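Subject: Re: Foster carer agreements – renewal for the coming year
From: Harriet Halvorsen
To: Foster carers list

Dear carers,

Thank you to those who have replied to the January notice. Noemí Carrillo wrote:

> Our agreement says we must return a dog for its vet checks
> every 6 weeks. We live 73 kilometres from the Khokhar Road
> clinic and the dog we have now is a poor traveller. May we
> use our local vet instead, and would the cost be covered?

Carers who live more than an hour's drive from the clinic may use a local vet for routine checks, provided the practice is approved in writing beforehand. Requests should be sent to Marcela Krajčí with the name and telephone number of the practice. Approval normally takes two working days.

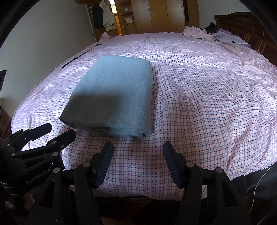
Routine checks will be paid for up to $100 per visit. Itemised receipts are to reach the office within the same month. Dental work, X-rays and any change of medication still need approval before treatment begins, except in an emergency. In an emergency, please go to the nearest open clinic and telephone the after-hours line as soon as the animal is in care.

The revised agreement also alters clause four. Dogs recovering from desexing must now be kept apart from other household animals for ten days – the previous period was seven. Carers who cannot manage this should let us know before accepting a placement, and we will look for a more suitable dog.

We placed 244 dogs in foster homes last year and expect a similar number this year. Signed agreements may be returned by email or left at the front counter before 4 pm.

Questions about insurance should go to Yupin Hemmin.

Yours sincerely,

Harriet Halvorsen
Foster Program Coordinator
Drallis Dog Shelter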